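3.2 Work surface and containers

The sorting task was studied at one table in the Wullgate workroom. Small parts had to go from a flat tray into an organizer with 16 or more cells, and each participant had about 5 minutes.
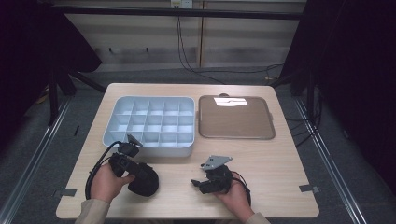 Figure 2. Compartment organizer (left) and brown tray (right) on the far half of the table.

Both containers have rounded corners and a low profile, so the view over the table stays open. We kept them side by side with a narrow gap, as in the Dongate protocol.

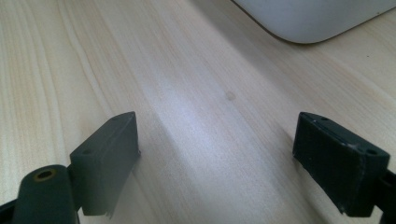

Pálfi | Rurnisia Group for Manual Work

The table has a light wood surface with a soft grain. Glare on it was strong in places, and a small dark spot is also present. We did not clean or cover such marks. In the analysis they were treated as part of the background.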